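Killeo Simulation Pages
Home - Downloads - Task list - Known faults - Contact

Known faults: the false grip in the bedroom task

Last change to this page: August

We collected on this page the questions which arrive most often about the false grip fault in the Killeo bedroom task. Please read it before you open a new ticket. If you only want to know whether your data is affected, go to "How can I find the affected runs?" in the second half.

What is the false grip fault?

In the bedroom task the robot must take a piece of cloth from a wooden slat and carry it to the other side of the room. The fault is that the gripper controller reports "object held" when the fingers have closed on the wood, or on the wood and the cloth together. The arm then begins the lift. Depending on the angle, one of two things follows. Either the arm pulls against the furniture until the force limit stops it, or the fingers slide off and the arm travels away empty, with the state "object held" still active in the log.

The second case is the more unpleasant one. The run continues to the release point, opens the gripper, and the log says that the task is complete. For some weeks we had such runs counted as good ones.

Which versions have the fault?

All Mimness controller builds before 488. Build 488 contains the correction. The scene files are not the cause and you do not need to download them again.

If you are not sure of your build, look in the first line of any run log. The launcher window shows the version of the launcher, and this is a different number. Several users compared the wrong one.

Why does the controller believe that it holds something?

The old check had only two conditions: the fingers stopped before they were fully closed, and the motor effort was above a threshold. For a solid block on a table this is enough. For a thin cloth over a slat it is a bad check, as a wooden slat stops the fingers much better than a cloth does. The controller had no way to ask what was between the fingers.

We knew this weakness from the beginning, but we considered it small. The first task scenes had only loose objects. The cloth and the furniture came later, and the check was not reviewed at that moment. This was our mistake.

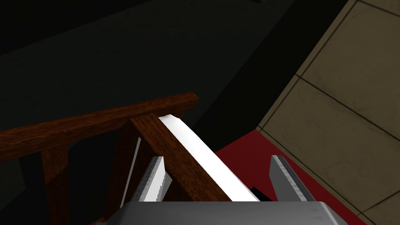
Does the force limit protect the arm?

The force limit stops the arm when the wrist load stays over the set value for 5 control steps. It does not release the gripper. After the stop the fingers remain closed until the operator or the script opens them.

I see the arm stop and shake a little. Is this the same fault?

Probably it is. When the fingers are closed on the slat and the lift begins, the position controller and the force limit work against each other for a short time. In the simulation this looks like a small vibration of the wrist. If your log has "object held" followed by "load stop", you have the false grip. If it has "load stop" alone, please write to us, this would be another problem.

Is it a fault of the camera or of the vision model?

We looked for the fault there first, and we lost time with it. The wrist camera sees the cloth well in most approaches. The planner chooses a closing position which is near the cloth, and the closing position is in most runs correct within the tolerance we gave. The tolerance itself was too generous. It permitted one finger to go down on the wrong side of the slat.

The light in this room is low and the walls at the back are very dark, so we also suspected the exposure. We repeated a set of runs with more light. The fault stayed.
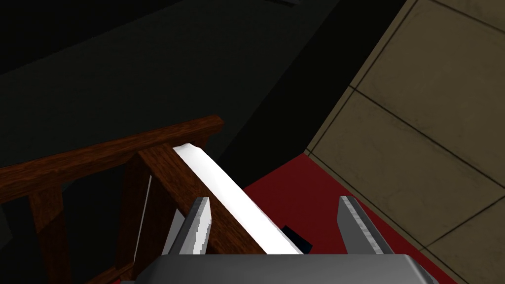 Wrist view, both fingers open, the white item over the dark wooden beam.

Can I avoid the fault without the new build?

You can reduce it. Set the parameter approach_tolerance to half of the default value, and set lift_test to "on". With lift_test the arm goes up a very small distance first and waits, then compares the wrist load with the expected weight of the object. If the load is too high, it opens and tries again.

Please note two points. First, lift_test finds the case where the wood is held, but it does not find every case where the fingers slide off during the wait. Second, it makes each run longer, so scripts with a fixed time limit may stop too early. Give them 8 seconds more.

We do not recommend this as a permanent solution. It is for people who are in the middle of a collection and cannot change the build.

Does the fault happen with both arms?

Both arms use the same gripper controller, so both can have it. In our logs it is far more frequent with the arm which reaches over the bed side, but the reason is only that the task script prefers this arm for the cloth. When we forced the script to use the other one, the false grip appeared there too.

There is one more detail for users who run both arms at the same time. In builds before 488 the "object held" state of one arm does not block the motion of the other. If one gripper is fixed to the furniture by a false grip and the second arm continues with the objects on the desk, the base can receive a load from both sides. We saw the base turn a little in the simulation.

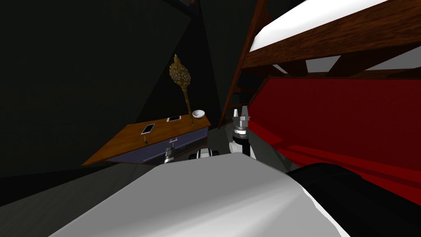 For this reason the new build stops both arms when one of them gives a load stop. Some users told us that this is too strict, because the second arm was doing a correct movement and the run is lost. We understand the complaint. We prefer to lose the run. If you need the old behavior, the parameter is called stop_pair, but we ask you to use it only in simulation and never on a real machine.

Is the real robot affected?

The Makus arms in the Carretero test room used the same controller until this summer, so in principle they were. We checked the logs of the real runs and found no false grip there. But the real task list did not contain cloth over furniture, so this is a weak proof. The Makus arms now have build 488 also.

Until you have updated, please do not run any task on real arms where a soft object lies over a fixed one. A real arm which pulls at a fixed piece of furniture can tip it over. Keep people out of the reach of both arms, also of the arm which is standing still.

How can I find the affected runs?

Use the script check_grip, which comes with the build 488 package. It reads the old logs and compares the finger opening during the whole carry phase with the opening at the moment of the grip. In our own collection it marked 337 runs. We opened them and watched the wrist video, and this is what we advise you to do too, as the script cannot decide the difficult cases alone.

The difficult cases are those where the cloth is present on both sides of the wood. A finger on the left of the slat can touch cloth and still have the wood between itself and the other finger, and the effort curve looks quite normal. When you review a video, stop it before the fingers close and look for the second, thinner part of the cloth.

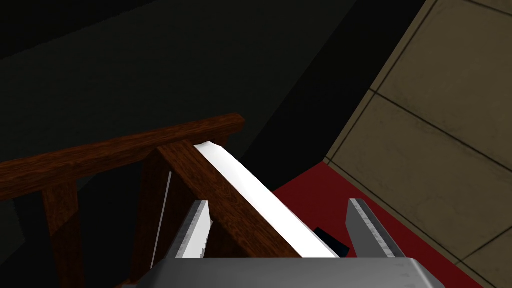

The position of the left finger decides most of these cases, so begin your review with it. Do not look only at the wide strip to the right of the slat, which is bright and takes all the attention. The narrow pale band on the left side matters more, and here it goes down behind the left finger, with the slat coming down toward the gripper base between the two bands. If the gripper closes from such a position without moving first to the right, we mark the run as "doubtful" even if the cloth arrived at the goal.

What shall I do with doubtful runs?

Keep them, but take them out of the training set. We store ours in a separate folder with the label "doubtful" and the original log. Please do not correct the success flag by hand in the original file. It makes it impossible to run check_grip again later with better settings.

I already trained a model with the old data. Is it useless?

It depends on how many false grips were inside. A model which learned from them can have the habit of closing too far to the left and leaving with confidence. Test it on the cloth task alone and watch the carry phase. If the gripper is often empty there, train again without the marked runs. The other tasks in the room should not suffer, and in our tests they did not.

What changed in build 488?

The grip check now uses the contact of each finger separately, and it compares the contact with the name of the target object. A contact with fixed furniture cancels the grip before the lift. The default approach tolerance is smaller. The state "object held" is tested again during the carry and not only at the start.

Known remaining problem: if the cloth has slipped so that it hangs with a fold under the slat, the check can refuse a good grip. The arm then retries until the time limit. We work on it - there is no date yet.

How do I report a new case?

Send the run log, the wrist video and your parameter file through the Contact page, and write "false grip" in the subject. Please do not cut the video. The part before the fingers close is the one we need.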